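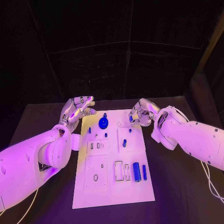
Figura 1. Tablero de ensamblaje con piezas azules y las dos manos robóticas en posición de trabajo.

Conjunto de datos Flallum
Ficha técnica, revisión del 7/6/26

Resumen
Flallum reúne demostraciones de manipulación bimanual sobre un tablero de ensamblaje, destinadas al entrenamiento de políticas por imitación. El conjunto contiene 600 episodios registrados en la estación Roy, instalada en el laboratorio de Kisville. El mantenimiento corresponde al grupo Branetard.

Equipo y entorno
La estación consta de dos brazos de carcasa blanca con manos humanoides, enfrentados sobre una mesa oscura con fondo de cortina negra. Una parte de los episodios se grabó con iluminación magenta, a fin de ampliar la variedad cromática de las observaciones. El tablero es blanco, con paneles elevados y ranuras; las piezas comprenden clavijas y cilindros azules, además de una polea de tipo engranaje.

Procedimiento de recogida
Cada episodio corresponde a una tarea de inserción o retirada de piezas, ejecutada por teleoperación. La duración media es de aproximadamente 25 segundos. Los operadores completaron una fase de práctica de 20 episodios, que no forman parte de la entrega. Entre un episodio y el siguiente se modifica la disposición inicial de las piezas.

Contenido de cada registro
Secuencia de vídeo desde la cámara de cabeza
Posiciones articulares de brazos y manos
Órdenes enviadas por el operador
Instrucción de la tarea en texto
Etiqueta de resultado: completo, parcial o fallido

Los episodios fallidos se conservan con su etiqueta. Las particiones de entrenamiento y validación se definen por sesión, de modo que ninguna sesión figura en ambas.

Limitaciones
Los datos proceden de una sola estación y de cuatro operadores. No se incluyen medidas de fuerza ni de contacto. Las manos ocultan con frecuencia las piezas de menor tamaño, en particular durante la inserción. No se recomienda su empleo para evaluar sistemas que trabajen cerca de personas.

Condiciones de uso
Se autoriza el uso con fines de investigación, con mención del conjunto y de la revisión utilizada. La redistribución parcial debe conservar esta ficha. Las erratas en las etiquetas se comunican mediante el registro de incidencias del repositorio, con indicación del número de episodio.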